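Jiltia Bond Accounts: Frequently Asked Questions

Last updated September 28, 2025

What is a fixed-rate bond?
A bond is a loan made by an investor to an issuer. The issuer pays interest, known as the coupon, at set dates and repays the face value at maturity. With a fixed-rate bond, the coupon does not change during the term.

What is the minimum purchase?
Bonds are bought in units with a face value of £100. Part units are not available. The price paid for a unit may be above or below its face value.

Why does the price move if the coupon is fixed?
When market interest rates rise, newly issued bonds pay more, and buyers will pay less for existing ones. When rates fall, the reverse applies. Bonds with a long time left to maturity usually react more strongly than those close to repayment.

What is accrued interest?
Interest builds up daily between coupon dates. A buyer pays the seller for the interest built up to the settlement date. This amount is shown separately on the contract note. The quoted price excludes it and is called the clean price.

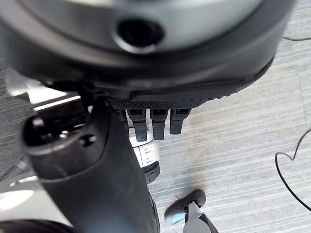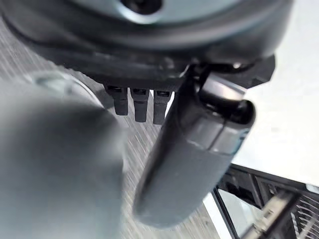
Both pictures: rounded housing, with three black parts side by side beneath it.

When are coupons paid on the Siltside issue?
Siltside bonds pay twice a year. The first payment of each year falls in June. Coupons are credited to the cash balance of the account and are not reinvested unless an instruction is held.

How long does settlement take?
Sales settle 2 business days after the trade. Proceeds cannot be withdrawn before then, but may be used for a further purchase settling on the same day or later.

Can I sell before maturity?
Yes, provided there is a buyer. The Noven and Shirima issues trade less often than Siltside, and the gap between buying and selling prices can be wide. A sale may return less than was paid.

What happens if an issuer fails to pay?
The terms of each issue state the grace period and the ranking of bondholders against other creditors. Repayment is not guaranteed by Jiltia.

Which form do I need to transfer bonds to another provider?
Use form 231, signed by all account holders. Transfers cannot be started while a trade is awaiting settlement.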